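## Kapitel 2: Takt, Spannung und Abwärme

Wer zum ersten Mal einen Prozessor in der Hand hält, wundert sich meist ein wenig, wie schlicht so ein Ding aussieht (mir ging es jedenfalls so!), und doch steckt in ihm alles, was uns auf den nächsten Seiten beschäftigen wird. Wir nehmen uns dafür den Pirnora von Prantl vor, einen gutmütigen Baustein mit zwei Kernen, der im Auslieferungszustand mit 1.757 MHz läuft und sich unter Last bis auf 2.370 MHz hochtaktet.

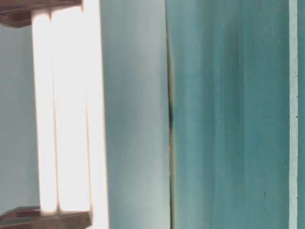
Warum man ihn dann nicht einfach dauerhaft mit dem höheren Takt betreibe, wollte eine Stimme aus der letzten Reihe wissen, der Kühler sei doch groß genug. Eine schöne Frage, und sie führt uns gleich mitten hinein! Die dynamische Verlustleistung wächst nämlich linear mit dem Takt, mit der Spannung aber quadratisch, und wer schneller takten will, muss in aller Regel auch die Spannung anheben. So zahlt man gewissermaßen doppelt, und der Lüfter erzählt es einem dann auch.

Blättern Sie ruhig noch einmal zu den Leckströmen im ersten Kapitel zurück, wir brauchen sie bald wieder.

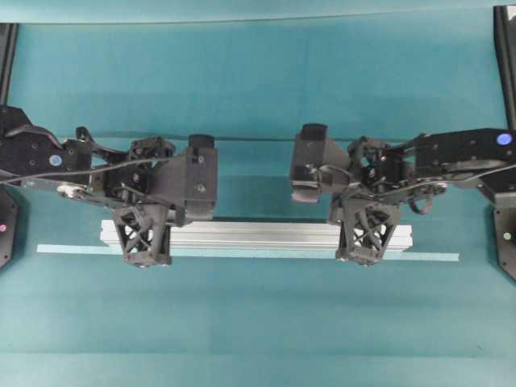 *Minulance · Fachgruppe Rechnerarchitektur, Lirkley*

Beginnen wollen wir mit der Spannung. Sie finden im folgenden Abschnitt zuerst die Formel P = C · U² · f, danach eine längere Herleitung, für die Sie sich bitte einen ruhigen Nachmittag und eine Kanne Tee gönnen, und schließlich die Messaufgaben am Pirnora. Den Taschenrechner dürfen Sie dabei gern benutzen.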